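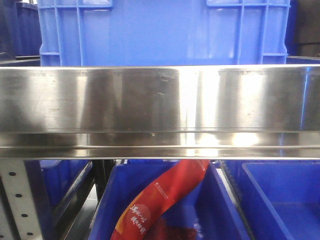
Por onde se começa a arrumar uma oficina que cresceu sem plano?
Pelas prateleiras, e pelas caixas que lá vão caber. As bancadas ficam para depois, porque quase tudo o que as enche devia estar guardado noutro sítio.

É esta a ordem que Vaughn Szabo segue na Trivico, uma pequena empresa de montagem e reparação instalada num antigo armazém de Prastwood. Szabo entrou como técnico e acabou responsável pelo espaço. No verão passou várias semanas a mudar coisas de lugar, e em julho a oficina chegou a fechar dois dias para que se pudesse esvaziar o corredor do material.

O sistema escolhido é antigo e barato: caixas de plástico azul em estantes metálicas. A maior parte das caixas veio da Kincaid, um distribuidor da zona que as vendia em segunda mão depois de renovar o seu próprio armazém. A Trivico comprou 200. Custaram menos do que um único armário fechado de boa qualidade, e Szabo diz que voltava a fazer a mesma compra.

“Um armário fechado é bonito no primeiro mês”, afirma. “Depois cada um mete lá o que quer e fecha a porta.”

As caixas de plástico com nervuras têm vantagens práticas. Aguentam peso sem abaular, lavam-se com uma mangueira e empilham-se quando estão vazias. O azul é a cor habitual neste tipo de material, com tons que mudam de lote para lote. Na Trivico há quem quisesse usar o tom claro para peças novas e o escuro para peças usadas. A ideia foi posta de parte ao fim de uma semana, quando faltaram caixas claras.

As estantes deram mais trabalho. Os montantes perfurados permitem subir ou descer cada nível, mas é preciso decidir a altura antes de carregar. Szabo mediu as caixas maiores, deixou quatro dedos de folga e montou tudo a partir daí. Na primeira tentativa a folga era menor e as caixas raspavam ao sair. Desmontou dois módulos e recomeçou.

Para quem queira fazer o mesmo numa garagem ou numa arrecadação, deixa algumas indicações. O que é pesado fica em baixo. O que se usa todos os dias fica entre a cintura e os ombros. As etiquetas vão na caixa e também na prateleira, para que a caixa volte ao lugar certo mesmo quando quem a tirou já foi para casa. E convém deixar espaço livre em cada módulo. Na Trivico ficaram 64 lugares por ocupar quando a montagem terminou, e já sobram poucos.

O inventário foi feito à mão, num caderno, e só depois passado para o computador. A lista tem mais de 2.000 referências, muitas delas parafusos e conectores que ninguém pedia há anos. Uma parte foi para a Rernley, uma associação que recebe material para cursos de eletricidade. O resto dos monos seguiu para a sucata.

Resolvida a arrumação, chegou a vez das bancadas.

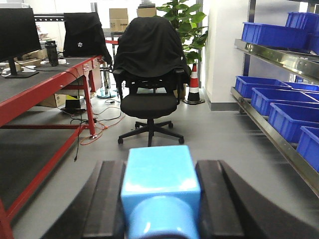

A bancada de estrutura vermelha e as cadeiras, com os casacos nas costas.

As bancadas são compridas e têm uma prateleira inferior junto ao chão. Szabo gosta delas pela altura, que serve tanto para trabalhar de pé como sentado numa cadeira regulável. A regra que tentou impor é simples: em cima só fica o que está a ser usado nesse dia. Não é cumprida à risca. O cartão é o pior caso, segundo ele, porque as caixas das encomendas chegam, são espalmadas e vão ficando por ali até alguém as levar ao contentor.

Os cabos são outro problema por resolver. Há mais equipamento ligado do que quando a instalação elétrica foi feita, e as extensões acabam no chão. Está pedido um orçamento para calhas fixas por baixo dos tampos. Até lá, a recomendação é enrolar ao fim do dia tudo o que não precise de ficar ligado.

Faltam também cabides. O plano inicial previa uma fila deles à entrada, mas a parede é de tijolo oco e as primeiras buchas não seguraram. Szabo encomendou um bengaleiro de pé, que deve chegar com o próximo pedido de material, juntamente com mais etiquetas e dois módulos de estante para o fundo do corredor.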